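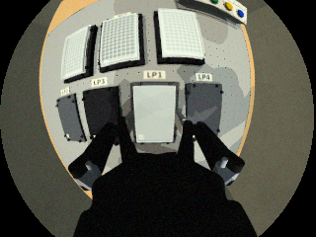 Protokoll Werkstattrunde, Projekt Plondeck
Sonntag, Beginn 17:30, hinten in der Werkstatt
Anwesend: Santeri Nurmi (Leitung), Jette, Malte, Carsten (Protokoll). Ilka entschuldigt.

1. Stand Simulation
Deck steht im Modell. Drei Mikroplatten auf schwarzen Trägern in der oberen Reihe, darunter die Stationen, LP1 in der Mitte, LP3 links davon, LP4 rechts. Greifer fährt LP1 jetzt mittig an, Finger offen. Malte: Schilder für die obere Reihe größer, kann man so nicht lesen. Santeri will erst die Physik fertig haben, Schilder später.
Offen: Weitwinkel-Verzerrung. Rausrechnen oder so lassen? Vertagt.

2. Greifer
Finger aus dem Drucker, 5 Sätze da, einer gerissen. Jette druckt nach, diesmal mit mehr Wandstärke. Servo von Komico brummt im Stand, Malte misst nach.

3. Echter Aufbau
Lochplatte von Okine kostet 274 Euro, Angebot Vuorinen fehlt noch. Lochraster muss zum Modell passen, bitte vor Bestellung nochmal vergleichn. Carsten fragt nach.
Tisch: bleibt bei 66 cm Tiefe, sonst geht die Tür zum Lager nicht auf.

4. Kasse
44 Euro übrig von der letzten Bestellung, gehen in Schrauben und Kabelkette.

5. Sonstiges
Filament bitte wieder in die Trockenbox!! Schlüssel für den Kompressor hat Ilka.
Santeri lädt den aktuellen Stand heut abend hoch, Alte Version bitte nicht mehr nehmen.

Ende 18:50. Nächster Termin per Mail.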